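Is the slow toy worth the money?

By Dušan Kelmendi
10/02/2018

The sales talk at Harms of Farnbridge begins before you have your coat off. Plastic toys, I was told, make children restless. Plain ones make them patient. A starter box costs 700 pounds, and the waiting list runs to August.

I asked what the claim rested on. The answer was a survey of 808 parents, all of them customers, who were asked if their child seemed calmer. Most said yes. Having spent that much, I would say yes too.

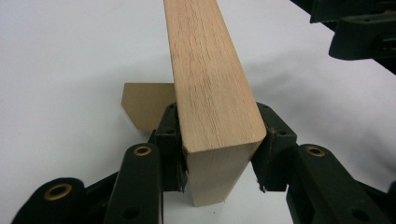

Elham, a nursery in Sekcombe, bought three boxes last year and gave me a morning to look round. The children built a tower, knocked it down and argued over whose turn it was -- much as mine did with yoghurt pots. The head likes the boxes because they last. Fair enough, but so does a good saucepan.

Harms says it will run a proper trial, over seven months, with families who have not paid for anything. I asked who would be doing the measuring. The firm will, with its own staff and its own questions. I have asked to see the questions and am still waiting for them.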